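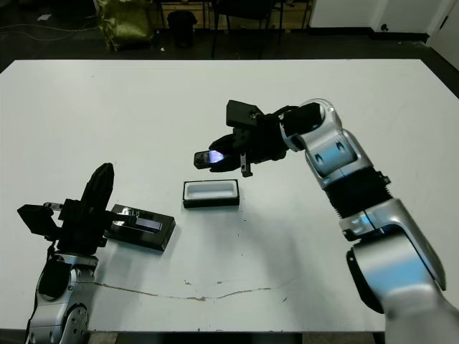 Will the arms take over the whole bench by summer? The bench tests, most likely, and the boxing-up after that, but the repairs stay with us, or that is what Odette has been told and what she told me.

December 30, 2019

Got in late, bus. Heating off over Christmas so everyone in coats till eleven. Half the building still on leave. Tea urn furred up again.

So the arms. Third week of them if you don't count the shutdown. They have the big white table at the back, the one that used to be Yu-na's and mine, with the brown line running along it that she always swore was there before her. I miss that table more than I thought. It had the width. Now we're on two narrow ones by the goods door and everything rolls off.

Farkik job this morning. Units come in dead or half dead from the shops, get opened, get sorted, the good ones go back out through Tatside. Used to be me opening, Yu-na testing, whoever was about doing the trays. Now the arms do the handling for the test and I sit at the end with the screen and say yes or no when it asks. It asks a lot. Today less than before the break, I think, someone had been in and fiddled with the settings. Still slower than Yu-na. She timed it on the quiet before Christmas and wouldn't tell me the number but she looked pleased.

But it doesn't stop. That's the bit. It didn't go for a fag, it didn't go and find out what the shouting was in dispatch (pallet of Trandlow boxes came down, no one under it thank God). I went and had a look and came back and it had carried on with what it had and was sat waiting on me. Felt told off. By a table.

Meeting at half eleven, stood up in the corridor as usual. Odette did the numbers. 3000 units a month is what they want out of us by July. We did nowhere near that in November, and that was with all of us on and two Saturdays. 47 returns on the bench this morning just from over the holiday, and that's only what fitted in the van. She said the word "redeploy" and then went red. I like Odette. She was on the bench herself before they made her up and she doesn't enjoy this. She said no one is going, hours stay the same, but the test grade is being "looked at". Yu-na is on test grade. I am on test grade. Asked what looked at means and she said she'd come back to me.

Wrote that down here so I've got the date.

Then training, if you can call it that. 26 pages of handout, Yu-na and me sharing one copy because the printer gave up. Mostly what you'd guess. Don't lean in when it's moving. Know where the stop is. Hair back, no lanyards. The useful part was one paragraph on page whatever about how to put things down for it, because it minds where they are. I've spent nine years chucking things down any old how and picking them up without looking. Now I have to put them down square, or squarish. Caught myself doing it at home with the forks.

Yu-na asked the trainer what happens when it drops one. He said it logs it. She said yes but who picks it up. He laughed, she didn't. Good question though. It's us, obviously, and you have to stop the whole thing first, sign the sheet, pick the thing up, sign again, start it. Used to be you bent down.

Dinner: cheese roll, last of the mince pies somebody's mum sent in. Yu-na had proper soup in a flask and gave me the lid full. We sat in the van bay because the canteen's locked till the second. She reckons she'll put in for the setter job, the one where you look after the arms. More money. Needs a certificate, 20 evenings at the college, and they might pay and they might not. She'd be good. She can hear when a unit's wrong before she's got the back off. I don't know that it's any use to her with the arms though, there's nothing to hear from where you sit, only the whirr. She said that's what she'd change first — get the stool moved round so you're near enough to the work to tell. Told her to put it on the form.

Asked me was I going for it as well. Said no. Then wondered all afternoon why I'd said it so quick. It's not that I'm scared of them. I think I just like my hands being busy. Come three o'clock I'd hardly used them, and my shoulders ached worse than on a full day's opening, from sitting. My wrist is better, have to say that. The right one, the one that clicks. Hasn't clicked since they came in. If anyone asks me are they a good thing I'll have to say about the wrist.

Afternoon was the Jabłońska lot, which the arms can't have yet because the catches are all different ages. So we got real work, the two of us, side by side at the goods door with the draught coming in. Lovely. Talked rubbish the whole time. Realised we hadn't talked all morning. She was on sorting and I was at the screen and it's only a few steps but you can't chat across it, you lose your place and it's asking you something and you press the wrong one. Pressed the wrong one twice today. Both times it was me chatting. One I caught, the other went off down the good pile and I had to go and dig it out again.

That's a thing I'd say to Odette if she asked. Never mind the grade for a minute, it's gone quiet in there. We used to know who'd fallen out with who and whose lad had got his driving test. Also you learnt off each other. The new starter (can't remember his name, awful) has only ever done it with the arms, and today with the Jabłonska ones he didn't know to press the catch in before you slide it. Stood there shoving. Showed him. Took a minute. But who's going to show the next one, if it's all done for them and then an odd batch turns up?

Odette did come past about four with her coat on. Said the grade thing will be in writing in the new year, and would I sit in on it for the bench side, as I've been there longest bar one. Said I'd think. She said think quick. So I suppose I'm doing it. Need to ask Yu-na what she wants said, and not just say what I want said. And ask about:

the table, can we have a wide one
who pays for the college
swapping round at dinner so no one's on the screen all day
the sheet, signing twice for one drop is daft

Screen swap is the big one I think. Half day on, half day off it. Can't see why they'd mind.

Home gone six. Rain. No milk, and I walked straight past the shop. Rang Mum, told her about the arms, she wanted to know if they had faces. Told her no. She was a bit let down. She said when they brought the new machines in at her place they all got a ham sandwich and a speech.

Bins tomorrow? Check. Find the grey jumper for work, it's arctic by that door. Bed.

We use cookies to help this site work and to see which pages get read. Accept all | Manage settings

Recent entries
The works do, and who was sick in the yew hedge
Wrist again
They've taken our table
Two Saturdays on the trot
Mum's boiler, part two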